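How to teach a two-hand sorting task by remote control

Updated in June for the second version of our recording software

At Tandwood we teach our robot to sort parts from a conveyor into blue bins. We do not program the movements. An operator wears gloves and a headset, controls the two robot hands from a chair, and the robot records everything. Later the recordings are used for training. I have written this guide for colleagues who start with this work and for other small teams with a similar setup. I suppose that your robot is already installed and that your emergency stop has been tested.

What you need

One robot with two hands that have fingers, a conveyor with speed control, open bins, and a set of gloves which measure the finger positions. We use the recorder called Feno, but any program will be good if it saves the joint positions and the camera video with the same clock. You need also a second person who stands near the emergency stop. Please do not work alone, even for a short test.

Step 1. Fit the gloves and calibrate

Put on the gloves and close the straps at the wrist. They should be firm but not painful. In the calibration window, first open your hands flat, then make a fist, then touch each fingertip with the thumb. The thumb is the most difficult. If the robot thumb stops before it meets the fingers, repeat only the thumb part. It is a small error in the window but a big one when you try to pick up a flat part.

After every pause longer than a coffee, calibrate again. The gloves move on the skin and you do not feel it.

Step 2. Place the conveyor and the bins

Put the bins directly at the near side of the conveyor, so the hands travel only a short way after the pick. In our cell the rims of the two nearest bins touch each other. If there is a gap between them, parts will fall in it and you will lose the recording.

Mark the position of every bin on the floor with tape. We forgot this in our first month, and 54 recordings had to be thrown away after somebody cleaned the floor and put the bins back in a slightly different place.

Step 3. Find the start position

Every recording must begin from the same position of the hands. Bring both hands in front of the near rail, at the height of the belt or a little lower. Turn the fingers inward, so that the left and the right hand point to each other. Let the fingers bend in a natural way and keep the hands empty. Check in the headset that you can see both thumbs and the belt. Then press "Save home" in Feno.

Hold this position for 2 seconds before the belt starts. The pause makes it much easier to cut the recordings later. 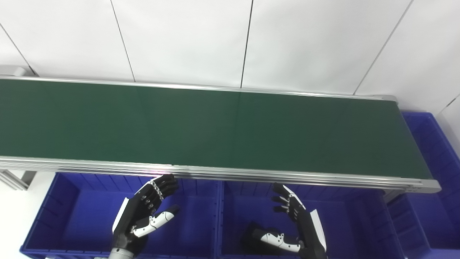
Step 4. Record the first picks

Start the belt at the slowest speed. Ask your helper to put one part on it, and wait until the part comes in front of you. Do not go to meet it. Pick with the nearer hand, lift, move over the correct bin, and open the fingers completely before you go back home.

Move slower than you want to. New operators are usually too fast, and the robot follows with a small delay, so they correct too much and the hand begins to shake. If you drop a part, stop the recording and mark it "failed". Do not delete it, our training also uses the failed ones.

Step 5. Make variation

When the simple picks are good, change one thing at a time: the angle of the part, its distance from the near rail, the kind of part, and the hand which takes it. For one kind of part we needed 115 good recordings before the robot could do it by itself at slow speed. A shiny part needed 170.

Step 6. Check before you send

Play every recording once at double speed. Look for jumps of the fingers and for video that is late. Good recordings go to the folder "train", the others to "check". Write the belt speed in the notes field, as Feno does not save it.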